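Curna kitchen cell: setup and upkeep notes

Version of 14/12/2018

Curna is the simulated kitchen cell we use at Fanberg for pick-and-lift work. It has one arm, one two-fingered gripper and a marble worktop that we are all far too fond of. The release holds 407 episodes, each with 2 camera streams: a room view and a close view at the gripper. These notes cover how the cell is set up and kept healthy, so you can run it yourself!

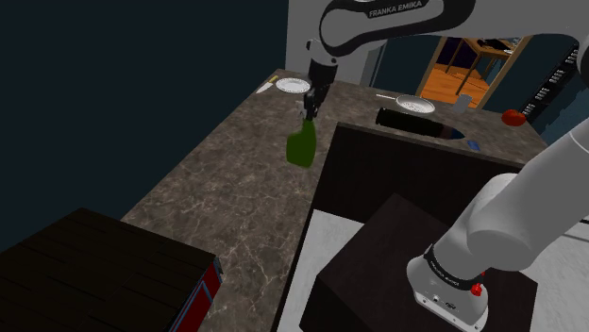

Start with the arm base. Load the room first, then the arm, and let the joints settle for 900 steps before you send any command. If you skip the wait, the first grasp drifts and you'll spend a happy afternoon blaming the wrong file. Check finger clearance next, using something tall and awkward – the green bottle hanging neck-up in the gripper, just over the marble, is a lovely test, as any error in worktop height shows up at once. Plates and cutlery can stay where the room file puts them.

Finger pads need the most looking after. Friction is set in pads.cfg, and both fingers must share the same value. We reset it after every change of object set, then run the Renville check: close, lift, hold, lower. Smooth, slightly curved things are the best test of all, and great fun to tune for.

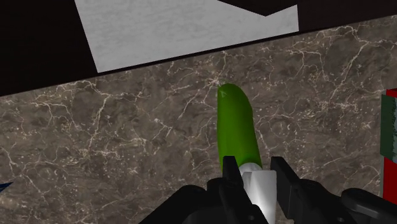
If the check fails, lower the closing speed before you touch the friction. Contact jitter comes from speed far more often than from grip. The Voß contact patch cured most of ours in February and is already merged.

Known faults

Reloading the room without the arm leaves a stale gripper state. Restart the cell.

Close-view exposure is fixed at load time, so change it before the settling steps.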